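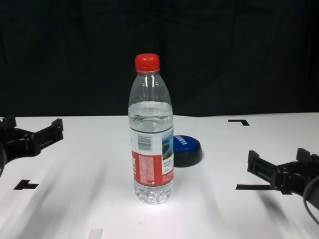
Fig. 4. Drinking water, cap on.

Section 3. Setting Up the Plondow 558 Market Stall

Read this section all the way through at home, sitting down. It makes much less sense at five in the morning in a parking lot, in a crosswind, with a coffee balanced on the bumper.

Before you start

You need two adults. The 558 can be put up by one person, in the sense that Danilo Policarpio of our test group has done it once and will not discuss it. Unpack everything onto the ground and check it against the parts list in Section 2. The bag marked C holds the foot plates and the small hardware. Do not put bag C in your pocket, on the car roof, or anywhere else you are sure you will remember.

Have a drink before you begin. In summer the inside of a half-raised canopy gets stuffy very quickly, and the person holding up the middle of it is never the one standing nearest the cooler.

3.1 Raising the frame

1. Stand the folded frame upright in the center of your pitch. If the organizer has painted lines on the ground, stay inside them. Your neighbor will have opinions.

2. Take hold of the outer legs, one person on each side. Lift the frame slightly and walk backward until it is open halfway. Stop there.

3. Drape the roof fabric over the frame with the Plondow name facing the customers. Fasten the corner straps loosely.

4. Walk backward again until the frame is fully open. Push up on each corner slider until it clicks. You are listening for four clicks. A creak doesn't count.

5. Tighten the corner straps, working diagonally. Going around in a circle pulls the roof to one side and gives the stall a tipsy look that you will have to live with until closing.

6. Extend the legs one notch at a time, both people on the same side together.

CAUTION: Keep fingers out of the scissor joints when opening or closing the frame. They close faster than you can say what you'll want to say.

3.2 Weighing it down

The canopy is a large piece of fabric on thin legs. The trade word for this is "kite."

1. Hang one filled 50 lb weight bag on each leg. Fill the bags with dry sand. Damp sand is fine for about one market, after which you will notice the smell.

2. Clip the bag strap above the lowest crossbar and wrap the lower strap around the leg.

3. On grass, use the stakes as well as the bags. On pavement, use the bags and leave the stakes in the car, however tempting that crack looks.

Note: Buckets of water, cinder blocks on string and a tired teenager are not approved weights. We have had letters about all of them.

WARNING: Take the roof down in strong wind, before lightning arrives, and whenever the organizer tells you to. Do not try to hold the frame down by hand.

3.3 Table and counter

1. Unfold the Skisberg table (sold separately, and yes, we know) and lock the leg braces.

2. Set it back from the front legs of the canopy so that customers stand in the shade. Customers in the shade look at things. Customers in the sun look for shade.

3. Check that the table is level. Use the screw feet for small corrections. For large corrections, move the stall.

4. Load the heaviest goods over the legs and lighter goods toward the middle. The maximum evenly spread load is 110 lb. A person sitting on one corner is not evenly spread.

3.4 Hanging the back cloth

The back cloth hides your boxes, your lunch and whatever is going on in the stall behind you. Any medium or heavy fabric will do. Dark colors are forgiving; pale ones show every thumb.

1. Slide the top hem onto the crossbar before you raise the bar. Doing it afterward is possible and makes for good entertainment.

2. Clip the bar to the rear legs and let the cloth drop behind the table.

3. Pull any extra length to the back. It should not lie where you plan to put your feet.

4. Stand where a customer would stand and look. Adjust the worst of it and leave the rest.
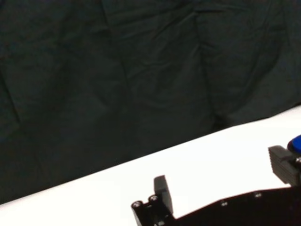

Fig. 5. Dark cloth behind a white tabletop, folds left in.

Note: Sheyla Condori, who tested the 558 with a full table of soap, steams her cloth the night before and carries it rolled on a tube. The rest of us stuff it in the bag and have made our peace.

3.5 Lighting and power

1. Clip lights to the roof frame only. Do not clip them to the fabric.

2. Run cables down the rear leg and secure them with the hook-and-loop ties from bag C. If you have lost bag C, see the first page of this section, where we mentioned it.

3. Use an outdoor-rated extension cord and keep every connection off the ground.

CAUTION: Switch off and unplug before lowering the legs.

3.6 Packing up

Packing up is the reverse of setting up, except that it's getting dark and someone still wants to buy a candle.

1. Clear the table first, then take down lights, cloth and side walls.

2. Lower the legs before unhooking the weight bags. Keep one person on the frame from this point on.

3. Release the sliders and walk the frame in halfway. Undo the roof straps and lift the fabric off.

4. Shake out water and leaves. If the roof is wet, pack it loosely and hang it up at home the same night. Mildew won't come out, and the warranty doesn't cover it. Krisztina Halász in our service department keeps a sample in a sealed bag for anyone who would like to argue.

5. Close the frame and slide it into the wheeled bag, feet first.

Spare sliders, foot plates and replacement contents for bag C can be ordered from the Plondow parts desk. Bag C is our best seller. Quote the number on the inside of the left rear leg when ordering.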